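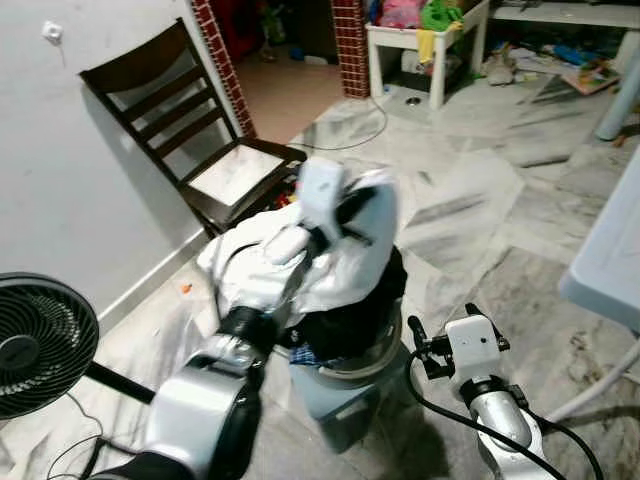
Teaching the laundry task: a walkthrough for new club members

Updated Aug 17, 2024

Welcome to the Wekuvville student robotics club! If you joined over the summer, this page is for you. Laundry is the first real task every new pair takes on, and I love it as a starter because cloth never does the same thing twice. A block sits where you put it. A shirt folds over, slides off the rim, grabs the finger on the way out, and you learn more in one afternoon than in a month of stacking cubes.

You'll work in teams of 2, one person driving the arms and one person watching the floor and the clock. Swap after every set.

What you need

The two-arm setup, charged and homed
The laundry bin, on the floor
A mix of light and dark cloth, at least one big floppy piece and one small one
The Stokmont log sheet (that's our name for the shared spreadsheet, after the room where the club started)
Julley, our recording script, already open on the laptop

Step 1. Place the bin

Set it on the floor where both arms can get to the opening with some bend left in the elbow. If an arm has to go completely straight to touch the far rim, move the bin closer. Don't tape it down. We want it to shift a little when it gets pushed, and the policy has to learn to live with that.

Leave the furniture alone, too. Chairs, a fan, toys on the floor, all fine. Just keep cables out of the path of the arms and out from under your partner's feet.

Step 2. Start the recording

Run Julley and wait for the beep. Hold both arms still for a couple of seconds before the first move. It feels silly, but those still moments make trimming so much easier later!

Step 3. Pick up the cloth

Come in from above with the gripper open, close on a fold, and lift slowly. Grab near the middle of the piece if you can. A corner grab looks neat but the rest swings around and ends up over the side of the bin.

Step 4. Push it down

My favorite part. Light fabric likes to sit on top of the pile in a big puff with one edge over the rim. Lower the gripper into the bundle and press, then back straight out. Short pushes work better than one long shove, and if the wrist starts to shake, ease off and try from a slightly different spot. Keep the other arm off to the side with its fingers open so it's ready for anything that slips.

Step 5. Finish and label

An episode is done when no cloth hangs over the rim. Stop the script, then type a label: good, messy or failed. Messy is still useful - please don't delete those. Add a note if the bin tipped or a piece hit the floor.

How many do we need?

Our goal is 3,000 episodes and we have 966 so far, so there's plenty left for everybody. First training run is planned for September on the Wei branch of the code. If your pair wants to help with that, put your names at the bottom of the log sheet.

Common problems

The gripper comes up with cloth still stuck to it: open all the way, wait, then lift.
Julley skips the beep: close it, plug the camera back in, start over.
The bin creeps away from you: stop between episodes and slide it back by hand, never during one.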